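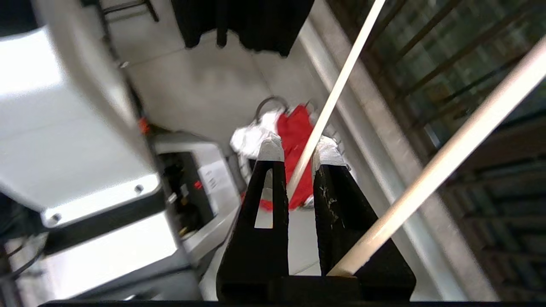
Thin wood dowel, thicker white pole.

Flovbridge Sewing & Banners Board > Parade and Hall Banners > Poles, fringe, hardware

Topic: which pole for a carried banner — dowel or the fat one

quillandcart
November 2021

Hi all. Making a carried banner for the Flovbridge town walk in June. Plenty of time I know but I'm slow and I want the pole sleeve sewn before the holidays eat everything.

It's the two-date kind, 1798 on top for the town and 1897 underneath for the first walk. Cotton sateen, painted letters, interlined, fringe on the bottom edge only. Not light. It's going to hang from a crossbar.

So. Thin dowel for the crossbar, or the thicker pole? Dowel looks so much nicer through the sleeve, sits flat, no big tube across the top of the lettering. But will it bow in the middle? My aunt says yes, my husband says no, neither one has ever made a banner.

Also need to know sleeve size before I cut. I've got the lining left over from the curtains and only just enough of it.

tackstitch_bea
Thicker. Every time. Painted cotton with interlining and a fringe on a skinny dowel = frown shape by the end of Main Street. I've seen it over and over.

If you hate the tube look, drop your lettering down a hand's width. Problem gone.

oldmillroad
Disagree w/ Bea. Depends how wide the banner is and you didn't say. A narrow one on a thin dowel is fine, has been fine forever. Old lodge banners were hung on pretty skinny sticks, some of them, and they're still straight.

How wide?

quillandcart
Oh duh. A bit wider than my shoulders. One person carries, two on the side cords if it's windy.

oldmillroad
Then it's right on the line. I'd still go dowel, but a hardwood one, and look down the length of it before you pay. Roll it on the store floor. If it wobbles put it back. Arnow Hardware lets you dig through the bin.

tackstitch_bea
"Right on the line" and it's a windy day in June and she's got a frown. Come on.

And straight in the store isn't straight in your garage come spring. Wood moves.

oldmillroad
So seal it. Couple coats of varnish, ends too. People always skip the ends.

pennant_pat
Both of you are skipping the actual question, the sleeve lol

Measure around the pole with a strip of the REAL fabric, not a tape. Add a finger of ease. Then sew a test sleeve out of scrap and push the pole through. If you have to wiggle it, too tight, and you'll pop stitches the morning of the walk while somebody's yelling that the band left already. Ask me how I know.

I'd cut for the thick one. You can always put a thin pole in a fat sleeve. Can't do the reverse.

quillandcart
That's so obvious and I did not think of it. Thank you!! Though doesn't a thin pole in a fat sleeve sag and look droopy?

pennant_pat
Little bit. Tack the sleeve closed tighter along the bottom with a running stitch, pull it out later if you change your mind. Takes ten minutes. Use a thread you can see from the back.

fringe_benefits
jumping in re: fringe. What are you using? Bullion fringe weighs a ton, way more than the paint. Had a customer bring me one for the school's hall and the fringe was heavier than the banner. We took it off, put on the flat woven kind from Bisht, and the sag was gone with the same pole and everything.

quillandcart
Bullion. Sigh. Already bought it. Gold.

fringe_benefits
Bisht takes returns if it's uncut, at least mine did. Ask for the Clestudia trim, comes on a card, same gold near enough. Little bit shinier. From the sidewalk you can't tell.

tackstitch_bea
You can tell. Bullion moves when they walk. Flat trim just sits there. If it's a banner worth painting it's worth the bullion, so get a pole that can hold it and be done.

fringe_benefits
Some of us have to carry these things Bea

tackstitch_bea
I carried the Flovbridge one in 2000, the old green one, on an iron crossbar. Uphill. I lived.

oldmillroad
Was that the one with the date wrong on it?

tackstitch_bea
The date was not wrong. It said 1798. The newspaper had it wrong and then everyone decided it was us.

dover_lane_dee
My grandmother lettered that! She'd be thrilled anybody remembers it, even to fight about it. She used sign paint cut with a little turpentine and it cracked along every fold. So quillandcart, whatever you do with the pole, PLEASE roll it for storage, don't fold. Paint side out on the roll. Everyone does paint side in and that's what creases it.

quillandcart
Paint side OUT? I had that totally backwards.

dover_lane_dee
Out. Acid free tissue over it, then an old sheet around the whole thing, loose ties. And roll it around something fat. Carpet tube from the flooring place, they throw them away. Cover the tube with tissue first, cardboard yellows stuff.

pennant_pat
Seconding the tube. Not around the crossbar. I know it's tempting, it's right there in the sleeve already. Too thin, you get tight little curls and the letters flake.

handsewn_hollis
Museum person here (small museum, don't get excited). Eilidh Ritchie did a handout for the county textile day, on banners, and it has a good page on crossbars. Her take from memory: spread the load. The pole matters less than where it's hung from. Hang from two points a good way in from the ends, with cords up to the upright, not one hook in the center. Single center hook is what bends poles. Thick ones bend as well, just slower.

oldmillroad
Now THAT I agree with.

tackstitch_bea
Fine, yes. Two points. Still thicker.

handsewn_hollis
Also her other thing was, webbing inside the top hem. Sew a length of cotton webbing flat along behind the sleeve seam before you close the lining. Then the weight's on the webbing and not on your sateen. Sateen tears along the weave like paper once it gets going. I'd do that before I worried about dowel or no dowel.

quillandcart
ok so lining isn't closed yet, so I can still do that. Plain twill tape good enough or does it have to be webbing?

handsewn_hollis
Webbing. Twill tape stretches some. Wash it first, it shrinks, and it'll pucker your whole top edge if the banner ever gets rained on. Which, June.

ravelled_ron
dumb question, why not a metal tube? curtain rod or whatever. light, stiff, no warping

oldmillroad
Cheap ones with a seam kink, right at the join if it's the telescoping type. And some of them leave gray marks on the fabric.

ravelled_ron
mine never did

oldmillroad
Good for you then.

pennant_pat
Ron's not wrong, a solid one-piece rod would do it. Wrap it in cotton tape first for the gray marks. I just like wood, I can put a screw eye in it.

fringe_benefits
And finials! Wood you can stick a finial on with a dowel screw. Arnow has the little acorn ones. Paint them gold, they look way more expensive then they are. Plus they stop the sleeve sliding off the end.

quillandcart
ok update. Went to Arnow at lunch. Rolled a bunch of dowels on the floor like a crazy person, guy at the counter didn't even look up. Got a hardwood one AND a thicker one because I'm a coward. Cutting the sleeve for the thick one per Pat. Webbing in the top hem. Two hanging points. Keeping the bullion — sorry fringe_benefits — but I'll weigh it all on the kitchen scale first and if it's silly I'll go see Bisht.

Only thing I haven't figured out is the side cords. Do they go on the crossbar or the bottom corners?

tackstitch_bea
Bottom corners. Crossbar cords do nothing in wind, the thing just turns into a sail and smacks the carrier in the back of the head.

oldmillroad
Ends of the crossbar. Cords on the bottom corners tear the corners off.

tackstitch_bea
Not if you reinforce them!! Triangle of canvas in each corner, inside the lining, before you turn it.

handsewn_hollis
Old ones often have both, for what it's worth. Top pair steadies the pole, bottom pair holds the cloth down. Needs more people though.

quillandcart
I have my husband and my aunt and they're not speaking since the dowel thing. Canvas triangles it is. Bea do you stitch them to the interlining or just the lining?

tackstitch_bea
Interlining. Small herringbone, don't go through to the front. I'll dig out my old pattern piece and post the size tonite if I can find the box.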